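Open day demonstration of household robot software: what should visitors expect?

Asked by Peninah Mosoti

I am arranging a visit for a group from our college to the Tetbridge open day in June. The programme lists a demonstration called Plutora, in which a robot's household work is shown in a simulated home. May I ask whether the session is suitable for people with no technical background, and whether places must be reserved?

2 answers

Huguette MacDonald
Answered May 11, 2021

The session is suitable for general visitors. Staff introduce the tasks in everyday language before the simulation is started, and the kitchen is normally dealt with first.

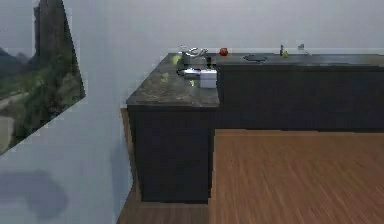

Plutora demonstration: the simulated kitchen, with items on the worktop.

Groups of more than 6 should reserve in writing. Each showing lasts 400 seconds - questions are taken afterwards - and three showings are given in the morning. The second part concerns the rest of the home, where doors and furniture must be taken into account when a route is planned. Visitors may ask for a task to be repeated.

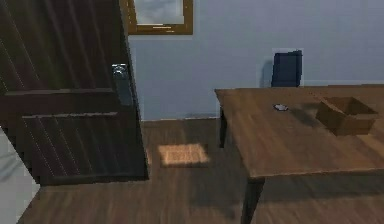
Ravinder Cloutier
I went with my sister and we understood most of it. Reserve early, the morning fills up. Not sure about parking. I would sit near the front as the speaker was rather quiet.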